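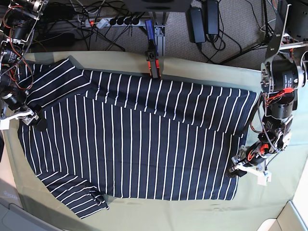
Karras, the small type foundry in Putstead, has put out a free version of its Ustberg font family. It went up on the foundry's site this morning and the download page was already crawling by lunchtime.

The free set has four weights – light, regular, medium and bold – plus a matching italic for the regular. Full Greek and Cyrillic as well as the usual Latin. Desktop and web files are in the same zip, so no hunting around for the woff2s.

Licence is the SIL Open Font Licence, so client work is fine. You can't sell the fonts on their own, that's the main catch.

Ustberg started as a revival. Designer Vasiliki Karagiannis found a printer's specimen book from 1833 and drew the first capitals from it, then changed most of them. "The old lowercase was a mess at small sizes," she told us by email. "I kept the g and the ampersand and started again on everything else."

The paid family carries on as before. It has 17 styles, including the condensed cuts and the display weights, and there are another 148 alternates and ligatures that the free files leave out. Anyone who already bought the full family gets the update at no charge, check your account page. The update also fixes the kerning on Ty and Av pairs which had been anoying people since the spring.

We tried the regular and bold on a test page for an hour or so. Reads well at 16px, a bit tight at 13. Numbers line up in tables by default, old-style figures are there if you switch them on. The bold looks a touch heavy next to the medium but its fine for headings.

A companion icon set called Plistska is due in July. Some 47 glyphs to begin with, mostly arrows and interface bits, drawn to sit on the same baseline as the text. Karagiannis says that will be free too, under the same licence. No word yet on a variable version of either – she said she is working on one but wouldn't give a date.

Download is on the Karras site under Fonts, then Free. You don't need to sign up.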